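Why the cooker hood fan fails first: an interview with a repair engineer

January | By the Trade Desk

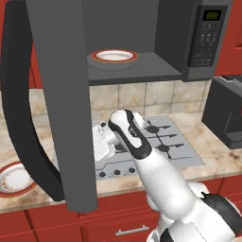 According to the service engineer at Widach, most extraction faults start in the ducting, and the motor is blamed for them. The firm maintains kitchens in rented flats, chiefly on the Potville estate.

"The fan is rated at 400 cubic metres an hour on the bench," the engineer said. "Put two tight bends behind it and you won't see that figure again."

Grease filters are the second cause. Widach washes metal filters every 2 months and replaces charcoal ones every 6. Tenants tend to do neither. "A blocked filter makes the motor run hot. The bearing dries out, then it starts to whine, and that is when we get the call."

Asked about recirculating units, the engineer was cautious. They remove some grease and smell but leave the moisture in the room, so a separate wall fan is still needed. The Drondano flats were fitted without one and had mould above the window reveals by the second winter.

Parts supply is uneven. Bortolotti stocks motors for older units, but the control boards are often discontinued. "I have 20 boards on a shelf from scrapped machines. Half of them I have tested."

The engineer's usual advice to landlords is to check the outside flap before ordering anything. "If it is painted shut, a new motor will do nothing for you."

14 shares | 3 comments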